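# Puertas correderas que se abren solas en un armario a medida: ¿guía, desplome o amortiguador?

**Killian Riviere**

Buenas. Armario empotrado de pared a pared, hueco de 1.614 mm de ancho, dos hojas correderas con perfil de aluminio anodizado y panel de melamina de 10 mm. Sistema Groralis de carril inferior con rodamientos, carril superior doble solo como guía. Montado en noviembre por el mismo taller que fabricó las puertas (Lefèvre).

La hoja izquierda, que corre por la vía trasera, se separa del lateral entre 15 y 20 mm cuando la dejo cerrada. No lo hace de golpe, se desplaza en unos minutos. La hoja delantera se queda donde la dejo. Lo que he comprobado hasta ahora:

- Carril inferior limpio, aspirado y repasado con alcohol.
- Nivel de burbuja de 600 mm sobre el carril: burbuja entre líneas, ligeramente hacia la izquierda.
- Tornillos de los rodamientos apretados. Giré el de la rueda izquierda media vuelta y la puerta dejó de quedar paralela al lateral, así que lo devolví a su sitio.
- Amortiguador de cierre solo en la hoja delantera. La trasera no lo lleva y en el presupuesto no figura.

El taller propone cambiar los dos rodamientos de la hoja trasera por 90 euros, desplazamiento aparte. Antes de pagar quiero saber si el problema puede estar en otro sitio. El suelo es tarima flotante sobre lámina de espuma y el carril va atornillado a la tarima.

---

**Vasanthi Fakir**

A mí me pasaba y puse un trozo de burlete de cepillo en el lateral. Roza un poco y la sujeta. No sé si arregla la causa, pero la puerta no se mueve. También venden unos topes de muelle que se encajan en el carril, los mira en cualquier ferretería.

---

**Chaminda Samarakoon**

Los rodamientos no tienen la culpa. Un rodamiento gastado frena o hace ruido, no empuja la hoja. Si se desplaza sola hay pendiente en el carril o hay algo elástico que la empuja desde el lateral.

Primero, la pendiente. Un nivel de 600 mm no sirve para un carril de esa longitud; puede haber una flecha local justo en el tramo izquierdo y la burbuja apenas lo acusa. Usa una regla de dos metros o, si no cabe, un láser de línea proyectado sobre el frente del carril y mide con calibre la altura en cinco puntos. Con una hoja de 20 o 25 kg sobre ruedas de bolas, un desnivel de 1 mm por metro puede bastar para que arranque. Ojo también al sentido: si la burbuja se va a la izquierda, la izquierda está más alta, y eso cuadra con que la hoja se aleje del lateral.

Segundo, la tarima. Un carril atornillado a una tarima flotante se mueve con ella. Pisa junto al carril con la puerta cerrada y mira si la hoja se desplaza. Si lo hace, el carril está mal fijado de origen: debería ir sobre el forjado o sobre un listón rígido, con la tarima cortada a testa y junta de dilatación.

Tercero, el burlete. Si el perfil lateral lleva felpa de más de 7 mm y la holgura es menor, la felpa comprimida devuelve la hoja. Quítala diez minutos y prueba.

Lo de girar un solo tornillo de rodamiento no corrige nada de esto. Ese ajuste sirve para poner la hoja a plomo respecto al lateral y ya lo tenías bien.

---

**Colette Besson**

De acuerdo con Chaminda en casi todo, añado el procedimiento que sigo para corregir el carril sin desmontar el armario entero. Trabajo con Groralis y con Kerkamari y en los dos vale lo mismo.

1. Sacar las hojas. Delantera primero: levantar hasta que el canto superior entre del todo en la guía, bascular la parte inferior hacia ti y bajar.
2. Aflojar los tornillos del carril inferior sin retirarlos.
3. Calzar desde el punto bajo con láminas de PVC de 0,5 mm, con apoyos cada 200 mm como máximo. Nada de cartón ni de cuñas de madera blanda.
4. Apretar desde el centro hacia los extremos, volver a medir y recolgar.
5. Comprobar el solape de la hoja en la guía superior. Si el calce total pasa de 2 mm hay que revisar que la hoja no llegue a tocar arriba.

Si al pisar la tarima se mueve el carril, los calces no van a durar y hay que ir a la fijación.

Sobre la limpieza: aspirar no basta. La pelusa compactada queda en el radio de la pista, justo donde apoya la rueda, y una bolita prensada se comporta como una cuña. Yo la saco en seco, sin disolventes si hay piezas de nailon, y luego paso un paño. Un cepillo de dientes entra bien en la pista, uno rosa como este mismo, puesto en vertical con el cabezal hacia arriba, y se gira para trabajar el carril con las cerdas de lado. Después, nada de aceite ni grasa en el carril inferior, que recoge polvo y en unas semanas estás igual.
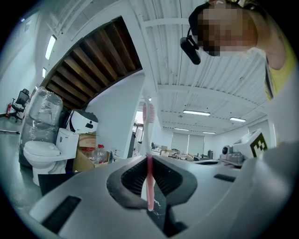

Respecto a los topes que menciona Vasanthi, son válidos como retención de posición final, pero tienen que ser los del mismo perfil. Los universales de la marca Latine, por ejemplo, no entran en la pista de Groralis sin limarlos. Y si quieres amortiguador en la hoja trasera, pide antes al taller la altura libre en la guía superior, porque no todos los carriles dobles admiten dos.

Yo no pagaría los rodamientos hasta tener las cinco medidas del carril. Si las pones aquí, con la distancia al lateral izquierdo, te digo dónde calzar.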